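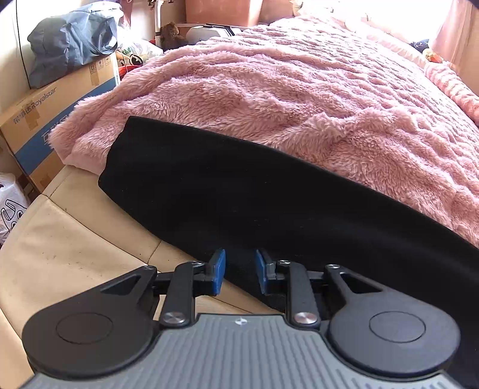

The technician at Rumberg looks after one hand-held gripper, and she begins every morning with the fingers. "I wipe the blue pads with a damp cloth, then I close them slowly and look at the gap," she says. If one finger comes later than the other, she checks the small screws at the arms.

Soft things give her the most work. "A blanket leaves fibers everywhere. They go into the joints and you do not see them."

She changed the pads last August, after 1,698 grasps. The new pair took her 4 tries to align. "The manual says it is simple," she says. "For me it was a full afternoon."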